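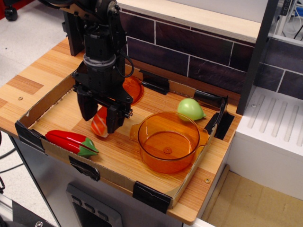

Druvudar is a single-player role-playing game for home computers and handhelds, designed by Engelbert Zwahlen and published by the small studio Kuhlmann. It came out on Apr 11, 2006, and has kept a modest but very loyal following ever since, helped along by an active fan page and by the patience of its players, who are a forgiving bunch.

Setting and story

The game takes place in the river country of Vallden, a green and rather rainy land whose old druid circles have fallen quiet. The player takes the part of a young keeper sent down from the hill town of Trevden to find out why the springs are drying up. Most of the early hours are spent walking between villages, running errands and getting to know the people there (the miller's family in particular has a great deal to say, and it is well worth sitting through all of it). The trouble with the springs leads in time to the drowned abbey under the lake, where the last third of the story is set.

Gameplay

Fights are turn-based and fairly gentle. Each keeper carries a satchel of herbs, roots and foodstuffs, and spells are made by combining 2 of these at a hearth. There are 100 recipes in all, some of them useful and a good many of them simply nice to eat. A failed mixture is never wasted, as it can be fed to the keeper's goat, who grows stronger with every meal and joins in the fighting from the second chapter on.

Cooking takes up a large part of the game. Every village has its own kitchen, and players who wash, chop and stew their ingredients before using them get longer-lasting effects. 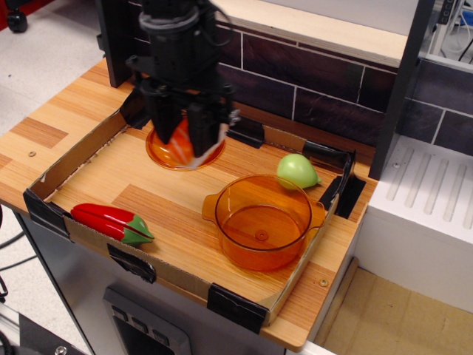 Toy kitchen counter with a round orange sink basin.

Music

The score was written by Evander Tosh for a small group of strings and wooden flutes. It has some 12 main themes, one for each stretch of the river, and they blend into each other as the player walks downstream. The Trevden theme is the one most people remember, and it plays again, much slower, over the closing titles.

Reception

Early reviews were kind about the writing and the music and less kind about the map, which could not be zoomed and showed only places already visited. A free update in May of the following year put this right and added a second save slot. Players still argue over the ending, where the keeper must choose between staying in Vallden and going home, and the goat goes along either way.

See also

Cooking in video games
Turn-based role-playing games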